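Premises > Guest houses > Inspection notes
Print this page | E-mail this page

Gamdale guest house – fire and trip hazard check, October

Checked by Natália Barros. Comments are mine and so are the doubts.

1. Smoke alarms
Result: pass, with reservations.
All 6 sounded on the test button. The button proves the battery and the sounder work and tells you very little about smoke. Kulap Thongsuk says they were replaced "recently". I asked for the receipt and am still waiting.

2. Escape route, ground floor
Result: pass.
Back door opens without a key. The sign above it is the stick-on sort and one corner is already lifting.

3. Dining room
Result: advisory.
Cardboard and long tablecloths are both fuel, and the house rule says deliveries are flattened and taken out by 18:00. I have read that rule in three houses now and seen it kept in one. Cloth hems to be kept clear of chair legs. 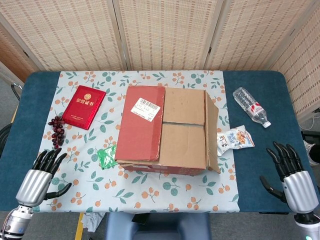

4. Stairs and landing
Result: fail.
Handrail moves at the top bracket. This was marked "monitor" last time, whatever that means. A loose rail wants a screwdriver and a longer screw.

5. Plug sockets and leads
Result: advisory.
Two extension leads are joined end to end behind the sofa. Kittipong Noiphan believes the Sitard surge strip makes this safe. I don't, and the leaflet he showed me doesn't say so either.

6. Packaging and storage
Result: advisory.
Boxes get kept "in case of returns". 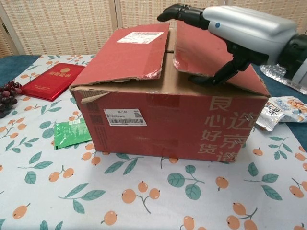 Set a date after which they go, and write it on the wall planner. The cupboard under the stairs is not a store for them, however handy it looks – it sits under the only way down from the bedrooms.

7. Kitchen blanket and extinguisher
Result: pass.
Gauge in the green. Blanket hung beside the hob, where you would have to reach past a fire to get it. Move it to the door side.

Overall score: 93 under the Koltau sheet, a generous figure for a house with a loose handrail. Item 4 to be put right before the next booking. Copy to Oranuch Ruangrit.

Filed under: Fire checks, Small premises, Follow-up needed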